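Brekke All-Weather Floor Mat Set, Four Piece
Item no. 1153
Price: $232.00 full set (two front, one-piece rear, cargo liner)
Price: $204.00 without cargo liner
Colors: Black, Charcoal, Tan
Availability: In stock at our Titville store, ships the next working day

Home > Interior > Floor Mats and Liners > Brekke All-Weather

If you have ever pulled up the carpet mat on the driver's side after a long winter and found that sad, stiff, salty patch underneath, you already know why we like these so much. We have carried the Brekke mats in the Titville store for eight years now, through three versions of the heel pad and two versions of the box, and they are still the set we put in our own cars. They are heavy, they lie flat the first afternoon if you let them warm up in the sun a little, and they have a lip around the outside tall enough to hold a good deal of melted snow, or a dropped iced coffee, until you get home and can deal with it.

The set comes in four pieces. The two front mats are shaped for the driver and passenger footwells and are not interchangeable, so please look for the small L and R molded on the underside before you start wondering why one of them won't sit right (we get that phone call a lot, and we are always happy to take it!). The rear is one long piece that goes up and over the center hump, which keeps crumbs and pebbles from collecting in the gap you get with two separate rear mats. The cargo liner is the fourth piece and it is the one people tend to skip and then come back for. If you carry groceries, a dog, potting soil, hockey bags or anything else that leaks or sheds, go ahead and get it now.

About the fit. These are vehicle-specific mats, so the set for a compact sedan will not do for a midsize crossover, even if they look close when you hold them up in the parking lot. When you order, tell us the year, the make, the model and the body style, and if your car came in more than one seat layout, tell us which one you have. Bench seats and captain's chairs take different rear pieces. We check every order against the fit chart before it goes out the door, and if something looks off we will write to you and ask before we ship.

The driver's mat locks onto the factory posts or hooks in your floor. Please use them. Please also take out the old carpet mat first, because stacking one mat on top of another is the quickest way to end up with something sliding under the pedals. If your posts are missing or broken, which happens a lot with older used cars, we sell the Worasska post kit in round and oval, and it takes a few minutes with a flat screwdriver. Once the mat is down, push each pedal all the way to the floor with the engine off and make sure nothing touches.

What is in the box
Driver mat
Passenger mat
One-piece rear mat
Cargo liner (full set only)
Fit card and care card

Details
Material: heavy molded rubber blend, textured top, ribbed underside
Raised outer lip on all pieces
Reinforced heel pad on driver mat
Works with factory posts and hooks
Trim lines on cargo liner only
Return window: 60 days, unused, in the box

A word on smell, since it comes up. New rubber smells like new rubber. The Brekke mats are milder than many we have unpacked over the years, but if you are sensitive to it, lay them out in the garage or on the patio for a day or two before you put them in. A wash with plain dish soap helps as well.

On color, the Black goes with everything and hides the most. Charcoal is a nice match for the gray interiors so many cars have now. Tan looks lovely on the day you install it, and it will look lovely again each time you wash it, but it does show every footprint in between, and we would rather tell you that here than have you find out in March.

How they compare with the Helletti set

We also carry the Helletti liners, and customers ask us every week which one to buy. The Helletti is thinner and stiffer, it climbs higher up the sides of the footwell, and it weighs less, so it is easier to lift out one-handed. The Brekke is softer underfoot, quieter when you shift your heel, and in our opinion nicer to live with on a long drive. If you work on muddy sites and want the most coverage you can get, look at the Helletti. If it is a family car and you mostly fight rain, sand and cereal, the Brekke is the one we would hand you across the counter. You are welcome to come in and stand on both. We keep a pair of each on the floor by the register.

Cleaning and care

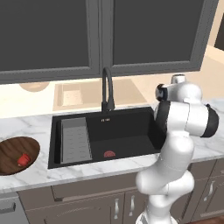
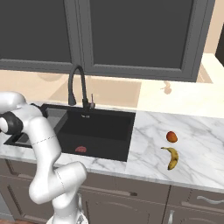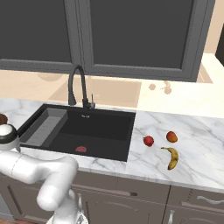 Brekke mats want very little from you beyond soap, water and a soft brush. Shake off the loose grit outdoors first, then hose the top, scrub along the ribs, rinse, and stand them on edge to drain. In the cold months, when the outside spigot is shut off, you can do the front pair indoors one at a time, and a large rectangular sink like the black one in these pictures makes a fine place to stand a mat on end and scrub the lower half before you turn it over. If your counter is white marble with gray veining like the one around that sink, put down an old towel before you set a gritty mat on it. Let everything dry fully, both sides, before it goes back in the car, or the carpet underneath will stay damp and you will smell it.

Skip the tire shine and skip anything that says silicone on the bottle. It makes rubber look wonderful and it makes the driver's mat as slick as a wet dock. If you want a bit of finish, the Worasska mat dressing dries matte and does not leave a film, and one bottle lasts most people through several seasons. Do not put the mats in a washing machine or a dryer, and please don't use bleach on the Tan.

The cargo liner comes rolled. If it holds its curl, lay it upside down on a warm driveway for an hour or so, then put it in with something heavy on the corners overnight.

Ordering and pickup

You can order on this page or pick up in Titville, at the side door, where there is a short-term space right in front. Sets in Black are nearly always on the shelf. Charcoal and Tan for less common models may need to come from the warehouse, and we will let you know when yours is here. Single replacement pieces can be ordered too, so if the driver's mat wears out before the others you don't have to buy the whole set again. Have item number 1153 and your vehicle details ready when you call.

Customers who bought this set also looked at
Worasska Floor Post Kit, round or oval
Worasska Matte Mat Dressing
Helletti High-Side Liners
Brekke Trunk Organizer, folding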